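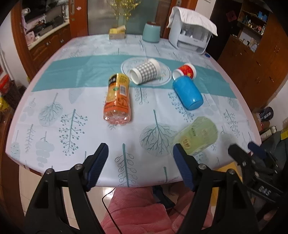 Juice bottle on its side, checkered cup tipped over on a glass plate, patterned cloth underneath.

Tablecloth advice I no longer believe

Every household page has the same tablecloth tips, passed along for so long that I doubt half the people repeating them own a tablecloth. I keep one on the dining table all year and I've tried most of what follows. Very little of it has earned its place in the drawer.

Salt on a juice spill. The classic. Pour on a mountain of salt, wait, brush it off, marvel. I have done this with orange juice and with grape, and what I got was a stain with salt in it. Salt soaks up some liquid, sure. So does a paper towel, and you don't have to vacuum afterward. Blot, press, turn the towel, blot again, then cold water from the back of the cloth. Read the care label before you try anything stronger.

Busy patterns hide everything. Partly true. Leaves and branches on a light blue ground will hide crumbs and the odd drip of tea. They won't hide orange juice, and if there's a solid band across the middle like a teal runner, that is where the spill will show. I'd still take a print over plain white, but don't let a salesperson tell you it means less washing.

Laying bottles down. Someone on the Elville swap board swears that storing a juice bottle on its side stops the pulp from settling. It settles along the side instead. If the bottle has been opened, stand it up. A screw cap that has been on and off 8 times is no longer something I would trust over fabric. If you must lay one down for a minute, tighten the cap and keep your good cloth out of it.

Tipping cups to dry. I see this one a lot: the washed cup goes on its side on a plate "so the air gets in." Air gets in. The cup also rolls, and on a smooth glass plate it has nothing to stop it. Upside down on a folded dish towel works better, with one edge propped on a chopstick if you're fussy. I am fussy. The chopstick stays in the towel drawer.

Cloth weights. I paid for a set of Ondolis clips, three dollars at the Wutcombe flea market, and they held the cloth fine until somebody sat down and caught one with a knee. Indoors you don't need them. A cloth that slides around wants a felt pad under it, cut a little smaller than the tabletop.

Ironing on the table. Supposedly saves you hauling out the board. Unless you're very sure what's under that cloth can take heat and steam, don't. I smooth mine with damp hands the night before and by breakfast most of the fold lines have dropped out.

Vinegar in the rinse I'm still undecided on. The cloth came out soft in February, but I'd also changed detergent.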